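Why Toy Bricks Stick Together (and Why Your Foot Knows It)

By Khadija Berrada

Sooner or later everyone steps on a toy brick in bare feet. It's a fine way to learn that bricks are hard, that they have corners, and that you know a louder voice than you thought.

Once you've stopped hopping, pick the brick up. It has a pretty clever trick, and it's been doing it under your heel all this time without asking for any credit.

The bumps have a name

The round bumps on a brick are called studs. Grown-ups who build things for a living use the same word for other stuff, like bits of wood inside walls, because grown-ups ran out of words a while ago.

Turn a brick over and you'll see that the bottom is hollow. When you push one brick down on another, the studs on the lower one squeeze up into that hollow space. They only just fit. The walls of the top brick bend outward by a tiny amount, much too small to see, and then try to spring back. That makes them grip the studs.

The gripping is called friction. It's the same thing that keeps your sneakers from sliding on the sidewalk, and it's the reason your little brother can't get two flat pieces apart and brings them to you, covered in spit.

A brick standing on its end shows its studs sticking out sideways, which is a good way to get a look at them.

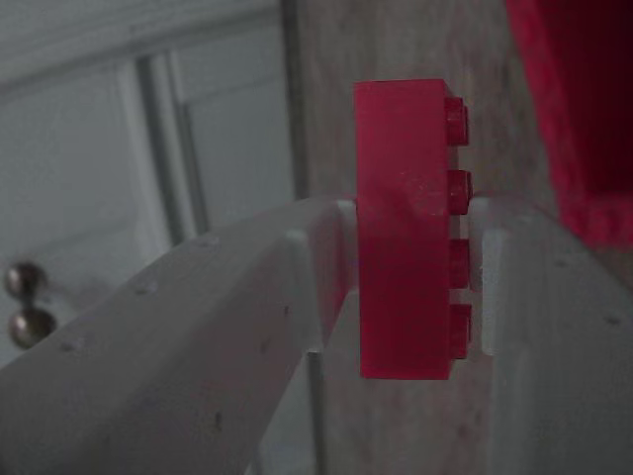

Red plastic, round studs: both pictures have them.

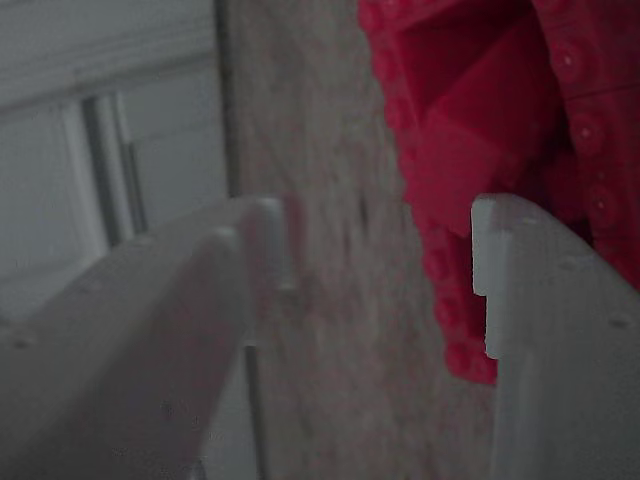 Why some bricks are see-through

Plastic starts out as little pellets. They get melted, squirted into a metal mold, and cooled until they're solid. If the plastic is clear and has a little dye in it, light can get through, and you have a translucent brick. Translucent means light passes through but you can't see clearly what's behind it, like a bathroom window or a gummy bear. If the plastic is the solid-looking kind, light bounces off and you get an ordinary brick.

Builders fight over the translucent ones. They make good fire, lava, tail lights and jelly. My neighbor Intan Ong, who is 6, used all of hers for one enormous jelly and has no regrets.

Try it yourself

Stack 20 bricks into a tower, one on top of the other. Hold the bottom brick and gently push the top one sideways. Where does the tower break? Now build a wall with the same bricks, so that each one sits across the gap between the two below it. Push again.

The wall should be a lot more stubborn. Bricklayers figured this out ages ago, with much heavier bricks and nobody's mom telling them to clear the table.

When you're done, put them back in the box. All of them. Check the rug twice.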